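Bench Packing and Sorting Assistant (part-time, fixed term)
Nidero Household Storage Trials
Reference: 487
Reports to: Ezequiel Arellano, Bench Work Lead

About the post

Nidero tests how small household goods are sorted, packed and put away. The work covers storage boxes, jars, bottles, food packets and folded cloths of the sort kept in a kitchen cupboard or on a utility shelf. Results go to firms that make containers and shelf inserts, and are used to set the sizes and lid types of new ranges.

We are recruiting one assistant to prepare and reset the benches for the Bruline series. The series has 1,262 planned layouts, each specified on a printed sheet. A layout gives the items to be used, their starting places on the table top and the container, if any, that they are to end up in. The assistant sets out each layout, checks it against the sheet, signs it off and clears it when the run is finished.

The post is for seven months, starting in September, at 30 hours a week. Hours are worked between 8.00 am and 4.30 pm and can be arranged over four or five days.

Items are small and light. Most layouts mix rigid pieces with soft ones, and the soft ones take the longest to set. A cloth has to be folded to the pattern on the sheet and laid with the fold facing the stated side. Packets are placed flat with the stated face up. Jars and bottles are placed with lids fully closed unless the sheet says otherwise.
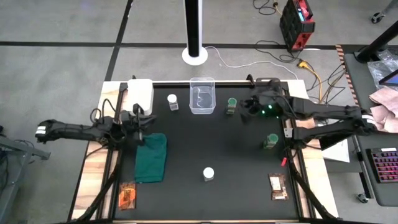

Accuracy of placing matters more than speed. Positions are given on the sheet as distances from two sides of the table, in millimetres, and the tolerance is 5 mm for rigid items and 15 mm for cloths and packets. A new assistant normally needs two to three weeks to work within these limits without a second check.

Duties

Set out layouts from the printed sheet and record the start and finish time of each.
Fold cloths to patterns A to F in the Bruline handling notes.
Inspect jars, bottles and boxes for cracks, worn threads and lids that no longer close; withdraw and log faulty items.
Replace food packets when the seal has failed or the shape has changed through handling. Packets are for bench use only and must not be eaten.
Wipe down table tops and wash containers at the end of each session.
Return stock to the numbered shelves and enter the count in Pagano, our stock system.
Report missing or duplicate items to the Bench Work Lead on the same day.

Essential requirements

Experience of careful, repetitive hand work, for example in packing, kitting, stockroom, laundry or laboratory support.
Ability to read a measured plan and work to it.
Clear handwriting and basic spreadsheet skills.
Ability to stand at a bench for up to 90 minutes at a time. A perching stool is available.
Normal or corrected colour vision sufficient to tell apart items of similar shape by lid or packet colour. Applicants who are unsure may ask for a short practical check before applying.

Desirable

Experience of stock counting or labelling.
Knowledge of food container sizes and closure types.
Previous work in a test or inspection setting.

Training

The first week is spent with Yolotzin Robles, who wrote the handling notes and maintains the layout sheets. Training covers folding, measuring, the fault log and Pagano. It is paid at the full rate.

Pay and conditions

Grade 3, paid monthly. The current scale is sent with the application form. Annual leave is pro rata. Overalls are supplied; flat closed shoes are required and are not supplied. Lockers, a fridge and a microwave are provided on the ground floor. Bicycle parking is at the rear of the building, entered from the Rerameo yard.

How to apply

Ask for an application form from the Nidero office, quoting reference 487. Return it with a covering letter of no more than one page stating how you meet each essential requirement. CVs sent without the form will not be read.

Shortlisted applicants will be invited to a bench exercise lasting 40 minutes, in which they set out two layouts and complete one stock count. A 20-minute interview with Ezequiel Arellano follows on the same visit. Please state on the form any adjustment you need to bench height, lighting or timing.

Applications close at noon on the last working day of July.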